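Subject: Re: [fostham-allotments] Communal seed order, do we really save?
Date: October 21, 2018

I said at the meeting that I'd put my doubts in writing, so I am doing that before the order form goes round again. Sorry for the length. Those of you who only want to know whether to hold on to your money can skip to the end, although I'd rather you read the sums.
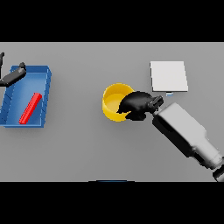
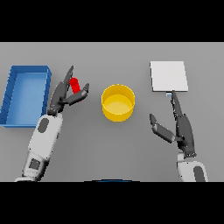 The case for buying together has been the same for as long as I've had a plot. Put all our orders into one, send it to Dranero, get the bulk price. Fine in principle. But I have been through last season's figures and I can't make them say what the newsletter said they say.

The earlier message, for anyone who has joined the list since:

> The group order came to 2,954 pounds across 60 plots and we reckon
> everyone saved a good quarter on what they would have paid on their
> own. Seed potatoes, onion sets, broad beans and the fleece all came
> in under shop price. If we can get more plots signed up this year
> we go into the next discount band and the saving will be bigger
> still. Forms back by the end of October please, with payment, so
> that we don't miss the early date.

Taking that a bit at a time.

"A good quarter". A quarter off what? The 25 per cent is the figure printed on the front of the Dranero price list, and it is 25 per cent off their own single-packet price. I don't know anyone on this site who pays that. I priced my own order against the garden centre on the Skurnholm road and against the pound shop, and on onion sets I would have been better off at either. On potatoes the group price won, I'll grant that, but you have to take them in sacks, and then they have to be split.

Which brings me to the splitting. Last February it was done in the hut with one set of kitchen scales. I came away with a bag marked Charlotte that grew up as something else entirely, red-skinned and floury. It made decent mash. It was not what I paid for, and I gather the people two rows down had the same trouble with their first earlies. A saving on the wrong potato is hard to put a figure on.

> If we can get more plots signed up this year we go into the next
> discount band

Do we? According to the terms at the back of the list, the bands go by what is spent on each kind of item, and the fleece and netting don't count towards the seed. Perhaps whoever wrote the message has had something different from Dranero in an email. If so, could it be posted here? I have asked twice now.

Then there are the beans. 37 packets were left over and written off, so the plots that ordered properly paid for the ones that changed their minds. Nowhere does that come off the claimed saving. Nor does the delivery charge, which was shown separately at the bottom of the sheet in rather small type.

I'm not saying there was anything underhand. I think somebody took the discount from the price list, liked the sound of it, and it has been repeated ever since. I'm also not against a group order. I'd happily go in for seed potatoes and fleece, where it does seem to be cheaper, and leave the rest to people's own choice. Plenty of us save our own bean seed anyway and could swap it for nothing.

What I'd like before I send any money:

The actual total for last year with delivery and the unsold packets in it.

A shop price next to each item on the form. A real one, from a shop people here use.

Some idea of who is doing the bagging up, and labels written in something that doesn't run in the wet.

As to the end of October date, I rang and was told the early price holds until they run out of stock. So there's time to get this straight, and I would ask people not to be hurried.

On the other item, Kong squash: whoever put the spare seedlings on the bench by the tap in May, I took two. One was had by slugs within the week. The other did very well and I have more squash than I can eat, so help yourselves from the crate at the end of my path. They're keeping so far but I wouldn't trust them past Christmas, whatever the packet claims.

Plot 25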